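Orkus Nurse Staffing Project: Progress Report, April 29, 2019
Prepared by Dace Lapiņa for Kristóf Kiss
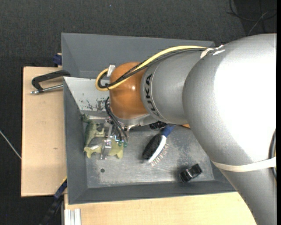
Staffing records were collected from 18 inpatient units, one more than the 17 planned. Unit managers submitted 276 shift logs in April. Logs with no patient count were returned for correction and are excluded from the ratios.

Hatsue Onishi has finished the draft overtime policy. It limits mandatory overtime to declared emergencies and adds a written appeal step. Union comments are pending.

Open item: float pool pay codes do not match payroll. Zhiqiang Luo will send corrected codes before the next draw request.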